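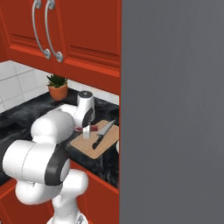

보낸 사람: Sverre Lie
받는 사람: 가사자동화 메일링 리스트
날짜: 2021년 12월 27일
제목: Re: 부엌일, 지금 어디까지 되나

Agnes Öberg 님이 쓰신 글:
> Zusine 시뮬레이터에서 도마 위 물건 집기를 503번 돌렸습니다.
> 성공률만 보면 집에 들여도 될 것 같은데, 실제 부엌에서
> 해 보신 분 계신가요? 칼질까지 맡길 수 있는지도 궁금합니다.

Agnes 님, 안녕하세요.

저희는 7월부터 Rundach 시험 주방에서 실물 팔로 같은 작업을 하고 있습니다. 짧게 답하면 집어서 옮기는 것은 되고, 써는 것은 아직 안 됩니다.

시뮬레이션에서는 소시지나 고기 조각 같은 것을 두 손가락으로 집어 도마 위로 드는 데까지 별문제가 없었습니다. 실물에서는 표면에 기름기가 있으면 미끄러지고, 세게 쥐면 뭉개집니다. 손가락 패드를 네 번 바꾸고 나서야 결과가 안정됐습니다.

칼은 더 어렵습니다. 도마에 납작하게 누워 있는 칼은 손잡이 밑으로 손가락이 잘 들어가지 않습니다. 손잡이를 도마 밖으로 조금 빼 두면 집기는 하는데, 그러면 결국 사람이 미리 준비해 주는 셈입니다. 집은 뒤에도 날이 재료에 닿는 순간 손잡이가 돌아갑니다. 힘 센서를 단 뒤로 오이는 12조각까지 썰어 봤고, 고기는 한 번도 끝까지 못 갔습니다.

검은 대리석처럼 반짝이는 상판도 조심하세요. 렌더링에서는 깊이 값이 깨끗하게 나오지만 저희 카메라는 반사 때문에 자주 틀렸습니다.

제 생각에 당장 집에서 쓸 만한 것은 재료를 옮기고 치우는 정도입니다. Teodoro Layug 님이 Tustomska 공장에서 포장 전 분류를 시켜 보셨으니 그쪽 수치도 물어보시면 좋겠습니다. 저희 기록은 정리되는 대로 2부로 나눠 올리겠습니다.

Sverre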